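Chapter 4
Local Elections and the Town Council

Most of us, if we are truthful, meet our local government over something small — a streetlight, a bus stop, a bin. In the town of Semwal, the last council race was settled by 31 votes, and Harish Nishad took his seat in February.
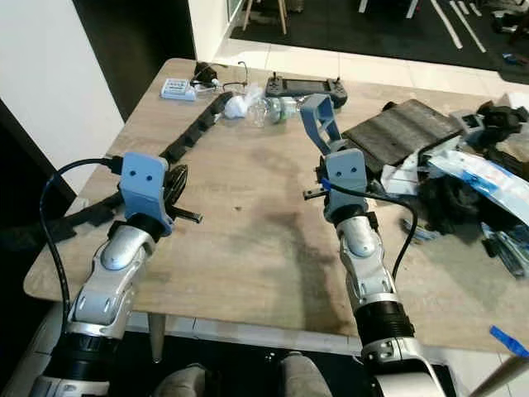
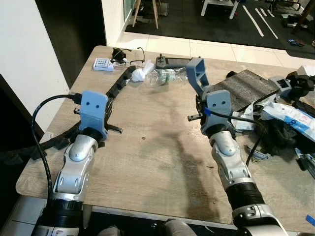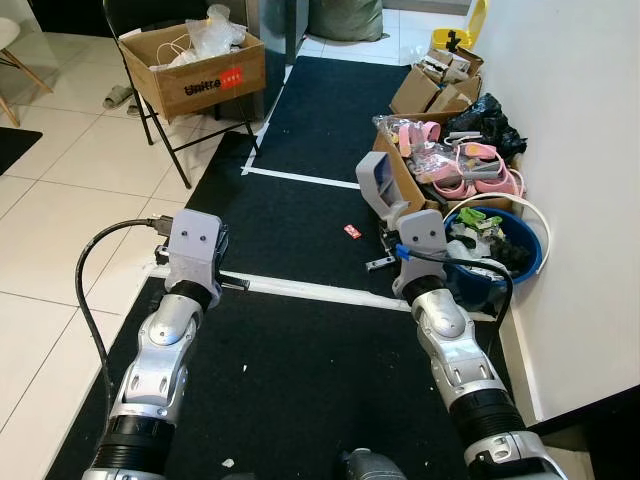 Figure 4.1 Two arms, left and right, in each view.

In this chapter we will follow him and the other 16 members through their first budget, beginning with the public hearing that nearly 300 people came to.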